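How to make filter coffee for a market table

September 2020

I was asked by several people how we make coffee for the market in Drovuvdale, so I write it down once and for all. It is a method for a small table with two people, without espresso machine and with only one power outlet. If you have a van with proper equipment, you will find this page very simple.

What you need

A thermal dispenser with a tap, or better two of them. A kettle. A large filter holder with paper filters that fit it. A grinder, if you don't buy the coffee already ground. A kitchen scale, and a long spoon for stirring. We use a Flasetti grinder which is loud but strong, and our dispensers are the old Stovden ones with the screw lid. Any dispenser is good if the lid closes well.

For the water, please taste it before you do anything else. At the market the tap is behind the hall, and the first liters in the morning taste of the pipe. Let it run, or bring water from home in clean containers.

The evening before

Wash the dispensers even if you washed them after the last time. Old coffee leaves a brown film inside, mostly around the tap, and this film makes the new coffee bitter. Take the tap apart if it is possible. I put one spoon of washing soda in hot water, fill the dispenser, wait until the morning and then rinse it three times. Keep the small rubber ring in a place where you will find it. I lost one in March and we had to wait a long time for the new one.

Weigh the coffee in portions and put every portion in its own bag. We take 70 grams for each liter of water. For some people this is strong, but many customers put milk, and weak coffee with milk has no taste at all. If you sell mostly black coffee, try a little less and ask your customers after some weeks.

Grind it a bit coarser than for a small filter at home. The large filter is slow, and with fine coffee the water stands in it and the taste becomes rough.

In the morning

1. Fill the dispenser with boiling water and close it. Leave it like this while you set up the table. A cold dispenser takes a lot of heat from the coffee.

2. Put the paper in the filter holder and pour hot water over it. Throw this water away.

3. Put in the coffee, make the surface flat with the spoon, and pour only so much water that all the coffee is wet. Wait one minute. Fresh coffee will rise and make bubbles.

4. Pour the rest of the water slowly, in four or five times. Do not fill the filter up to the edge. Stir once, gently.

5. Empty the dispenser, pour in the coffee and stir it before you close the lid. The first part that comes through the filter is much stronger than the last one, so without stirring the first customers and the last customers get two different drinks.

6. Write the time on a piece of tape and put it on the lid.

How long it stays good

In a good dispenser it is good for one hour and a half, after this it is still hot but the taste is flat. My colleague Salamatu Quartey is stricter than me and changes it after one hour. We make smaller batches now and have less to pour away. Do not put the old rest together with the new coffee, even if it is only two cups.

How much to prepare

This is different for every place. On a dry morning we sell roughly 80 cups, and on a rainy one sometimes only half. Start with coffee for 40 and have more portions ready in the bags. A closed bag you can take home again and use during the week.

Milk and sugar

Keep the milk in a cool box and take out only one small jug at a time. Offer one milk without lactose or an oat drink. For sugar, single packets are more clean than an open bowl - the bowl becomes wet from the spoons and later you have one big stone of sugar.

Cups

We have regular customers who bring their own cup and pay a little less. For the others we use paper cups. Buy the cups and the lids from the same supplier and try them with hot water before you order a whole box. Our first lids, ordered from Lindholm, looked right and did not close on the cups we had. A thin cup is too hot to hold when it is full, so use a sleeve with ribs, or a cup with a double wall. Fill only to one finger under the edge, especially if people walk away with children or with bags.

Store the cups upside down in their bag until you need them, and take out a small pile at a time.
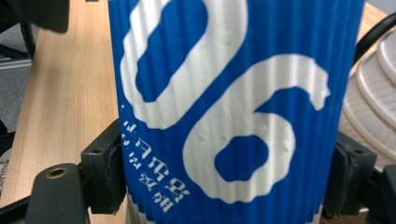
When you pack up, empty the dispensers at the sink and leave the lids open on the way home. The used coffee goes in a bucket with a lid. Yayra Bonsu takes ours for her compost, and she brings the bucket back clean for the next market.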